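Chamado 146 – Hevier Gestão: diferença no fecho de stock do armazém de Clarnville
Estado: aberto (reaberto duas vezes)
Prioridade: média, segundo o fornecedor; alta, segundo nós
Aberto por: Armelle Lebrun, contabilidade
Módulo: inventário, linha de loiça de mesa

10 April 2022, Armelle Lebrun
O relatório de fecho mostra 1.000 unidades do prato raso branco. O ecrã de consulta mostra 500. Mesmo artigo, mesmo armazém, mesmo utilizador, com os dois separadores abertos lado a lado. Já limpei a cache, já saí e voltei a entrar, já mudei de navegador. Escrevo isto para não me pedirem que o faça outra vez.
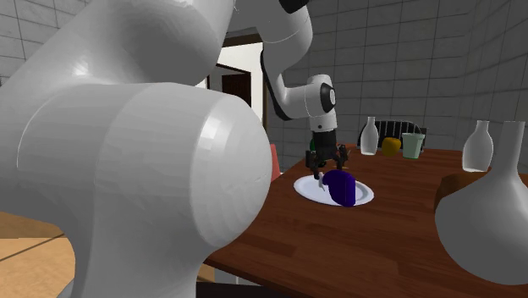
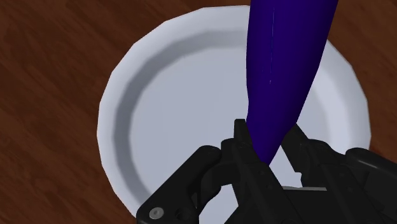
Imagens geradas por computador. Na segunda, o prato branco sobre a mesa de madeira.

Nimal Bandara, suporte Hevier
Bom dia, Armelle. Obrigado pelo contacto. Pode confirmar se limpou a cache do navegador? Este comportamento costuma resolver-se após nova autenticação.

Armelle Lebrun
Está escrito na abertura do chamado. Gostava também de perceber como é que a cache do meu navegador altera um PDF gerado no vosso servidor às duas da manhã.

Nimal Bandara
Tem razão, peço desculpa. Recalculei os saldos do artigo. Pode verificar?

Armelle Lebrun
Verifiquei. Os dois ecrãs dão agora 500. Antes de fechar, quero saber o que estava errado. "Recalculei" é o nome de um botão e eu pedi uma causa.

Chamado fechado automaticamente por inatividade.

Monique Picard, armazém de Clarnville
Reabro em nome da Armelle. A diferença voltou depois do processamento da noite, com os mesmos valores. Se o recálculo tivesse corrigido alguma coisa, imagino que durasse mais de um dia. Junto a exportação do artigo e dos movimentos desde a última contagem.

Nimal Bandara
Obrigado, Monique. Na exportação vejo duas unidades de medida no artigo: "peça" e "par". É possível que alguém do vosso lado tenha alterado a ficha?

Monique Picard
Possível é sempre. O histórico da ficha diz que a última alteração foi feita pelo utilizador MIGRACAO, em August do ano passado, quando a Hevier importou os dados do sistema antigo. Nenhum de nós entra com esse utilizador, nem temos a palavra-passe.

Irfan Qureshi, desenvolvimento Hevier
Entro no chamado a pedido do Nimal. O processamento da noite lê o fator de conversão da ficha (1 par = 2 peças) e aplica-o ao saldo, que já está em peças. A consulta lê o saldo sem conversão. O recálculo manual apaga o resultado da noite, por isso parece funcionar até à execução seguinte. Temos uma correção em teste que ignora o fator quando a unidade base é "peça".

Armelle Lebrun
Finalmente uma explicação que bate certo com os números. Três perguntas. Quantos artigos importados têm este fator? Os fechos anteriores ficaram valorizados pelo dobro? E porque é que o armazém de Pletance, com a mesma ficha, nunca deu diferença?

Irfan Qureshi
À primeira: 3 artigos, todos do catálogo Lemaire. À segunda: estamos a analisar. À terceira: Pletance não tem o processamento noturno ativo.

Armelle Lebrun
Ou seja, Pletance está certo porque lhe falta uma função que pagamos.

Rosine Texier, gestão de clientes Hevier
Boa tarde a todos. A correção foi instalada e a equipa considera o incidente resolvido. Podemos encerrar?

Armelle Lebrun
Não. Foi instalada antes do almoço e o processamento corre às duas da manhã. Quero ver três fechos seguidos sem recálculo manual, mais a resposta por escrito sobre os fechos anteriores. Até lá a Monique guarda os relatórios em papel e o chamado fica aberto.

Nimal Bandara
Registado. Desativei o fecho automático por inatividade neste chamado.

Monique Picard
Primeiro fecho após a correção: 500 no relatório, 500 na consulta. Faltam dois.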